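Can it do the dishes yet?

My sister-in-law asks me this every single time I bring up robots at dinner, and fair enough! She has 3 kids and a sink that never empties. So I've been reading everything I can find on household arms since June, and my answer keeps changing.

Dishes are a mean job for a machine. Plates lean on things, bowls hide other stuff, and half of what's in there is shiny. You and I fish around by feel (I do it while yelling at the dog), but a gripper with two fingers has to pick its spot and go.

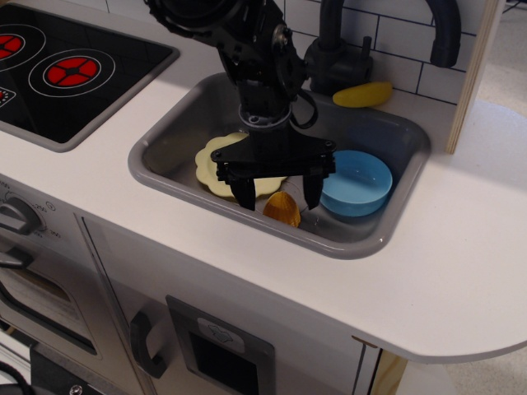 Plate, bowl and two black fingers at a play kitchen sink.

I like the toy kitchens for this, by the way. People laugh at them, but a plastic bowl that gets dropped is still a bowl, and you can try the same grab 199 times before lunch without buying new china. What I don't love is when somebody shows one nice pickup and calls the chore solved. Picking up is maybe the easy half. Putting a thing down where you meant to, next to other things, without knocking them over – that's where I start leaning toward the screen.

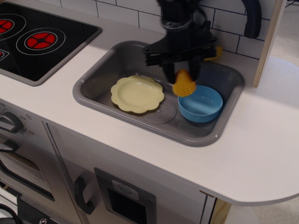
And then there's grease, and water, and the one fork under everything. My guess is 8 years before I'd trust one with my own sink, and I'd still hide the good glasses. Laundry I'm even gloomier about, but that's another post.

Comments

Bořivoj Trnka: 8 years? I'd say 2 for plates, never for forks.

grenach_gal: Call me when it scrubs a lasagna pan.

matousek: Do the laundry post!!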